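Household and Facilities Automation Forum
Topic: Are machines ready for kitchen and workshop chores?

hallmaster_west
Our hall of residence has been asked to give a view on automated help in the kitchens before the March budget. The supplier Mirkell has quoted for a two-armed unit to load and empty racks. I should be grateful for the opinion of members who have dealt with such equipment. My own position is that the claims made in the brochure run ahead of the work.

benchline
I would regard that position as too cautious. Plates in a rack are a fair test of a machine. The items are stiff, they keep their shape, and the slots tell the arm where each item should go. A plate must be held on edge and tilted to suit the slot, and the grip must allow for a glossy rim.

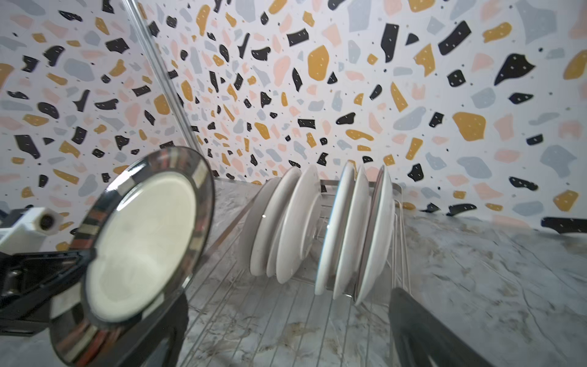

The harder matter is the variety of crockery. A machine set up for one plain white service may do well with it and then meet a patterned plate with a wider rim. Any trial should therefore mix sizes and finishes from the outset, and the supplier should not be permitted to choose them.

oldgreycable
I must disagree with the previous member on the value of the rack as a test. At our works we ran a Bruturska arm on a parts-washing line for 4 months. It handled 96 trays in a shift, and a competent person handled the same number before lunch. The arm also required a member of staff to stand by it. I do not consider a chore to have been automated while a person is still paid to watch it being done.

benchline
The comparison is reasonable for a works. It is less so for a kitchen at night, when there is no member of staff to compare with. Speed matters little if the rack is ready by morning.

quartermaster_b
Two arms do offer an advantage over one. A large plate may be held by its edge with one arm while the other comes in low on the opposite side, and a stack set down beside the rack can be worked through in turn. Our department saw a demonstration by Schnyder on this pattern and judged it sound, though slow.

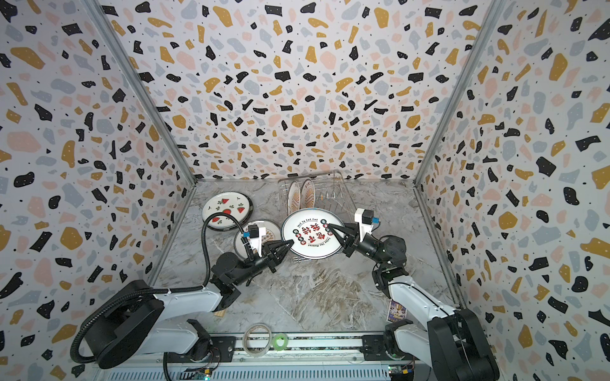

Should a residence buy such a unit at present? It would be wiser to lease one for a single term and keep the existing kitchen rota in place until the results have been reviewed.

hallmaster_west
I thank members for their replies. The lease quoted to us is 2000 pounds a term, with fitting charged separately. I shall ask whether Wiris offers similar terms.

oldgreycable
Please ask them also who pays for the broken plates.

14 shares | 7 comments

Related topics
Floor-cleaning machines in shared corridors
Folding of linen by machine: members' reports
Safe distances for arms in small workshops

This website uses cookies to remember your settings. By continuing to use the forum you accept our cookie policy.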